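The Stain Doctor Will See You Now

Fadstead, October 2023

She has been washing other people's sheets for most of her working life, and the first thing she wants me to know is that she does not believe in thread count.

"I believe the number exists," she says. "I don't believe it tells you anything."

We are in the back office of the laundry she runs on the Hernon road, which takes in linen from small hotels and from a few private customers who can afford not to do it themselves. She agreed to talk on the condition that I leave her name out. Two of her hotel clients sell their own branded bedding in the lobby, and she would like to keep them as clients after this runs.

I came in doubtful. People who wash things for a living tend to have a theory, and the theory tends to end in a product. I asked early on what she was selling. She said clean sheets, by the pound, and asked if I wanted coffee.

Her case against thread count goes like this. A mill can twist several thin, weak strands together into one yarn and then count every strand. The label says 1000. The cloth is heavy and feels like a lot of money in the store, and after a winter of hot washes it starts to pill. "Then the customer calls me and says I ruined it. I get that call every February, when the Christmas sheets have been through enough."

How does she know it's the sheet and not her machines? She doesn't dodge it. For a long time, she says, she assumed it was the machines. She had them serviced, changed the detergent, dropped the temperature. The cheap plain sheets from the motel by the highway came out the same as ever, wash after wash, and the fancy ones kept going fuzzy in the same drums.
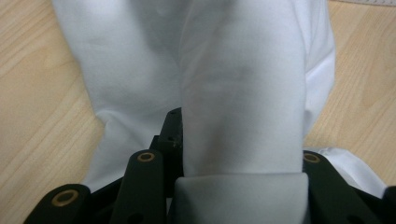
White cloth, gathered up on a wooden tabletop.

I pointed out that this isn't much of a test. Motel sheets might be treated with something. They might be part polyester, and mostly they are, she admits. "Fine. So it's not science. I've got a notebook and a lot of sheets."

The notebook is real, and she let me page through it. It is mostly dates and complaints. One hotel, which she calls only "the lake people," takes up a good part of it. They bought a set of bedding from a company called Omoregie, on the promise that it would get softer with every wash. Did it? "It got softer. So does a T-shirt before you put your thumb through it."

I asked whether she had ever told the company. She wrote to them once and got back a coupon.

Her views on whitening are just as firm, and here I had more trouble following her. She won't use chlorine bleach on cotton unless a customer signs for it. She says it weakens the fiber and, used too often, turns the cloth yellow, and the yellow makes people reach for more bleach. Plenty of laundries use it every day and stay in business. When I said so, she shrugged. "They also sell a lot of replacement sheets. Ask them about that."

What she does use is an oxygen bleach powder, in warm water, with a long soak. She buys a brand called Zurimgate and has no great love for it. She thinks all of these powders are close to the same thing in different tubs. The part that matters, in her telling, is the waiting, and waiting is what customers won't do. They put the powder in the drum, run a short cycle and decide it doesn't work.

I told her I had done exactly that. She didn't look surprised.

Then there is fabric softener, a subject on which she talked for long enough that my coffee went cold. Softener coats the fibers, she says, and the coating holds on to body oil, and the oil is what makes old pillowcases smell even when they are clean. She would have it off the shelves. I asked about all the people who like how it feels. "They like how it smells," she said. "Put a blindfold on them and a clip on their nose and give them two towels."

Has she tried that? She has not. I suggested that someone should, and she said I was welcome to, but that I'd have to bring my own towels. 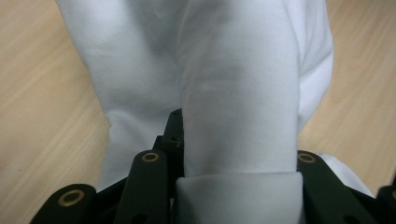
On drying she is more relaxed than I expected. I thought she would be one of the clothesline people, and she isn't. She likes the sun well enough, but says a line in Fadstead picks up road dust, and in spring it picks up pollen too, and half her private customers sneeze. She runs the dryers on medium and takes cotton out a little damp. Hotels want everything bone dry, so hotels get it bone dry. "I told them it wears the hems. They've got a schedule. It's their hems."

Her own sheets at home are plain cotton percale, nine years old. She bought them at a closing-down sale and doesn't remember the brand. The thread count was under 200, she thinks, though the label washed blank long ago. She owns two sets and swaps them.

I wanted to know how long a decent sheet ought to last, and this was the one question that made her slow down. In a hotel, with daily washing, she would be happy with up to 80 washes before the edges go. At home she wouldn't put a number on it. Too much depends on who sleeps in it, and whether they have a dog, and whether they wash their feet.

I left with the name of a plain detergent, a warning about dryer sheets, and my doubts only partly settled. She is probably right about the yarns. On softener I'd like to see the towels first. When I told her that on the way out, she was already on the phone with a hotel about a missing bag of bath mats, and she waved me toward the side door.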